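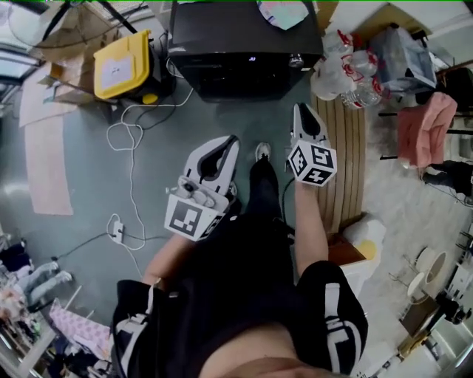 Cable mess in a shared studio, what would you do?
Posted by Skandero, Monday

Our unit in Prollville has a painted-looking concrete floor and far too few sockets, and I've been told to make it presentable before the landlord's inspection. The worst of it is the white cables, which wander out from behind the big black cabinet and end up at a power strip in the open, roughly where people want to put their feet. There's also a long pink mat on the floor and some flattened cardboard boxes that I keep meaning to deal with. I have 2 evenings and very little enthusiasm. Cable trunking, or a rug and a clear conscience?

Dobson139
Not a rug. Cables under rugs get trodden on and can overheat. Move the strip against the wall, coil the slack behind the cabinet and use floor trunking for whatever still has to cross. I did ours with 4 lengths and had one left over – it's still in the hall.

tidyish
bin the cardboard, job half done 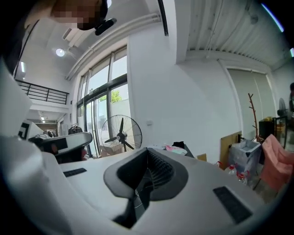
Prutance wonders whether anyone has asked the landlord for another socket, as trunking only makes a bad layout look deliberate. Failing that, put the things that need power nearest the wall and let the mat have the middle. Landlords look at floors first, then at the windows, so give the glass a wipe while you're at it.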